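Bikville Neighbors Help Board
Home and Kitchen > Cookware

Rice keeps sticking to a nonstick pot, is the coating finished?

Posted by Marama Treloar
Sunday, July 16, 2023

I have a small nonstick pot that I use for rice and oatmeal. I bought it in May of last year and it was fine until this spring. Now the rice leaves a tan layer on the bottom that I have to soak off overnight. I don't see any scratches. The inside is still shiny in most places but there is a dull ring a little way up from the bottom.

I wash it by hand with dish soap and a soft sponge. I do use cooking spray, the store brand one, because my oatmeal boils over otherwise. The stove is electric with coils, and I usually start the rice on high and turn it down when it boils.

Can I get it working again or should I buy a new one? I would like to spend under $36 if I have to replace it.

4 people are following this

Noeline Harawira

The dull ring is most likely burned-on oil from the cooking spray. Many sprays contain lecithin, and it bakes into a thin film that dish soap doesn't take off. Food then sticks to the film. The coating underneath may be fine.

Try this first. Fill the pot with water to just above the ring and add 2 tablespoons of baking soda. Bring it to a low simmer, leave it for fifteen minutes, then turn off the heat and let it cool on the stove. Wipe the ring with a soft cloth while the water is still in there. Pour it out, wash with soap, rinse, dry. You may have to do it a second time. Don't use steel wool or the green side of a sponge.

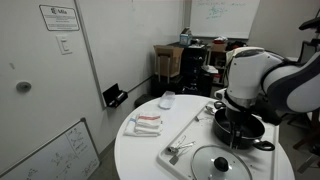
After that, put a few drops of plain oil on a paper towel and wipe the inside before you cook. You don't need more than that for rice. Skip the spray in this pot from now on. For the oatmeal boiling over, use less water at the start and add the rest later, or lay a wooden spoon across the top.

I would also stop starting on high. Medium is enough for a pot that size, it just takes a few minutes longer. Rinse the rice until the water is mostly clear, and when it's done leave it off the heat with the lid on for ten minutes. The bottom layer loosens by itself from the steam.

If you see flaking or bare metal after you clean it, replace it.

Keegan Grimshaw

just get a new one, they only last a couple years anyway. I got a Ballorar for cheap and its been fine. Mine has a glass lid so you can see whats going on

Ngân Vi

Agree with Noeline about the spray. I had the same ring in a frying pan and the baking soda took off most of it, though there is still a faint mark on one side.

One thing to add is how you store it. If other pans are stacked inside, put a dish towel or a paper plate between them. Metal utensils are the other thing to keep out of it. I use silicone tips or wood.

If you do replace it, plain stainless is worth a look for oatmeal. It sticks a bit but you can scrub it as hard as you like. The thrift store on Nwankwo Street usually has a shelf of them.

Marama Treloar

Thanks. I did the baking soda twice and the ring is much lighter. Rice tonight came out with only a little stuck in the middle. I'll keep the pot for now and leave the spray for the muffin tin.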